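Solau is an open-source software package for planning and controlling the way robots fold cloth. It was started by Evdokia Balaskas and Urho Honkanen as an add-on to the Raketti motion library, and it quickly grew into a project of its own. Napkins remain its favorite test object, and a wonderfully hard one: a napkin bends almost anywhere, hides parts of itself, and never lies quite the same way twice.

Planning

Solau describes a fold as a line, a grasp point and a holding point. The planner tries candidate pairs on a simple cloth model and keeps the one that should shift the fabric least. Its fold library holds 361 entries, many of them worked out from video of people folding by hand.

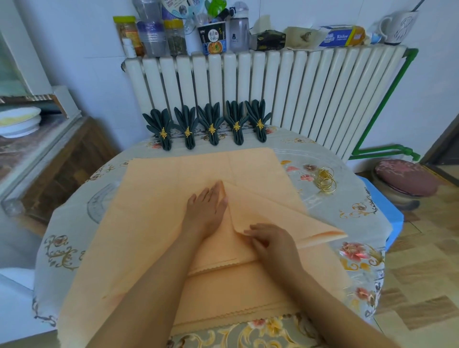 Folding a napkin by hand: the left palm rests on the cloth while the right hand lifts a diagonal fold.

This division of labor is built into the controller. One arm presses lightly, the other follows a curved path, and the two run in a shared loop at 60 updates per second. If the cloth begins to slide, the pressing arm pushes a little harder before the moving arm slows down.

Perception

The vision module, written by Iraklis Kyriakidis, looks for edges, corners and old creases. Creases are a real treat for the planner, as they often show where the fabric will bend easily. Printed tablecloths are harder, and version 2 added a filter that learns the background pattern before folding begins.

See also

Raketti
Cloth modeling
Two-arm manipulation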